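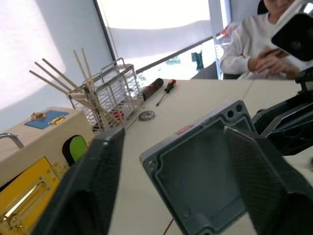

4 Sender am Körper befestigen und Funkstrecke einrichten

Bevor Sie den Taschensender Semaan anlegen, lesen Sie bitte dieses Kapitel bis zum Ende, auch wenn Sie so etwas schon oft gemacht haben. Die meisten Rückfragen, die bei uns eingehen, betreffen Fehler, die vor dem Einschalten entstanden sind. Im Prospekt steht, der Sender sei »in Sekunden einsatzbereit«. Das halten wir für eine Aussage aus dem Vertrieb. Rechnen Sie beim ersten Mal mit 14 Minuten pro Person, und glauben Sie auch niemandem, der Ihnen ein Metallgehäuse als Garantie für störungsfreien Ton verkauft. Ein offener grauer Kasten mit dicken Wänden und zwei runden Bohrungen nebeneinander im Rand sieht solide aus, sagt über die Funkstrecke aber nichts.

4.1 Vorbereitung

1. Legen Sie frische Batterien ein. Akkus sind zulässig, die Restanzeige stimmt dann allerdings nicht. Sie zeigt lange »voll« und danach sehr plötzlich »leer«.
2. Stecken Sie das Ansteckmikrofon ein und drehen Sie den Überwurf handfest zu. Keine Zange.
3. Schalten Sie zuerst den Empfänger ein und lassen Sie den Sender noch aus.
4. Beobachten Sie die Feldstärkeanzeige am Empfänger. Schlägt sie bei ausgeschaltetem Sender aus, ist der Kanal belegt. Wählen Sie einen anderen.

Hinweis: Der automatische Suchlauf findet einen Kanal, der im Augenblick der Suche frei ist. Mehr findet er nicht. Wenn eine halbe Stunde später das Publikum mit seinen Telefonen im Saal sitzt, kann das Ergebnis wertlos sein. Wiederholen Sie den Suchlauf bei laufendem Betrieb der übrigen Technik, also mit eingeschalteten LED-Wänden und Funkkameras.

4.2 Sender und Empfänger koppeln

1. Halten Sie am Empfänger die Taste SYNC gedrückt, bis die Anzeige blinkt.
2. Schalten Sie den Sender ein und legen Sie ihn neben den Empfänger.
3. Warten Sie, bis die Anzeige dauerhaft leuchtet.
4. Sprechen Sie ins Mikrofon und hören Sie am Kopfhörerausgang mit. Die grüne Leuchte allein ist kein Beweis für Ton, sie bestätigt nur die Kopplung.

Bei mehreren Strecken koppeln Sie immer nur ein Paar zur Zeit. Wir haben erlebt, dass bei einer Aufzeichnung in Plundetau zwei Sender auf demselben Empfänger landeten und dies erst in der Nachbearbeitung auffiel. Laut Datenblatt kann das nicht passieren.

4.3 Mikrofon anlegen

1. Fragen Sie die Person, bevor Sie an ihre Kleidung fassen. Lassen Sie sie das Kabel nach Möglichkeit selbst durchführen.
2. Setzen Sie die Kapsel mittig auf Höhe des Brustbeins.
3. Legen Sie im Kabel unterhalb der Kapsel eine kleine Schlaufe und sichern Sie diese mit Gewebeband.
4. Befestigen Sie den Sender am Gürtel oder im Beutel. Die Antenne muss frei hängen.
5. Lassen Sie die Person sitzen, aufstehen und beide Arme bewegen. Hören Sie dabei ab.

Vorsicht: Kleben Sie die Kapsel nicht mit beliebigem Teppichband auf die Haut. Fragen Sie vorher nach Unverträglichkeiten und verwenden Sie nur hautfreundliches Band.

Zum Windschutz aus Fell: Unter einem Hemd getragen mindert er Reibgeräusche etwas. Gegen eine steife Jacke hilft er kaum, und gegen Seide haben wir noch kein Zubehör gefunden, das seinen Preis wert war. Ekua Essien aus unserer Anwendungsberatung sieht das beim Zubehör von Skastier freundlicher. Probieren Sie es vor dem Kauf aus.

4.4 Pegel einstellen

Stellen Sie die Empfindlichkeit am Sender so ein, dass die Spitzenanzeige bei lautem Sprechen gerade nicht aufleuchtet. »Eins, zwei, Test« taugt dafür wenig, weil fast alle Menschen vor der Kamera lauter werden als in der Probe. Lassen Sie einen Satz aus dem tatsächlichen Text sprechen, möglichst den lautesten.

Die Funktion AUTO GAIN ist ab Werk eingeschaltet. Wir empfehlen, sie abzuschalten. Sie zieht in Sprechpausen das Raumrauschen hoch — im Schnitt hört man das als Atmen. Bei 2000 Hz liegt im Menü außerdem eine leichte Präsenzanhebung, die frisch aus der Schachtel beeindruckt und nach einer Stunde ermüdet.

4.5 Wenn es trotzdem knackt

Kabel am Stecker bewegen und abhören. Danach das Mikrofon tauschen, dann den Kanal, zuletzt den Sender. Ändern Sie immer nur eine Sache. Ein Update der Firmware steht bewusst nicht in dieser Reihe — es hat bei Knackgeräuschen bisher in keinem uns bekannten Fall geholfen, auch wenn die Meldung in der Allel-App anderes nahelegt.

Stand dieses Kapitels: 24. Januar 2025, Bearbeitung Mogens Kirkegaard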